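Prev by Date | Next by Date | Thread Index | List Home

Re: [clellside-bathrooms] toilet seat bumpers 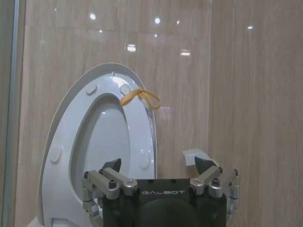

Lilibeth Tiongson wrote:
> Mine came loose within a month of fitting the new seat. Is it
> worth gluing them back or do I buy a set?

Buy a set! I got 18 of the stick-on kind in October and I love them -- no more sliding when you sit down. Mine has four on the ring, same as the one up top. Wipe the old glue off with rubbing alcohol first, and leave the lid up overnight so they can grip.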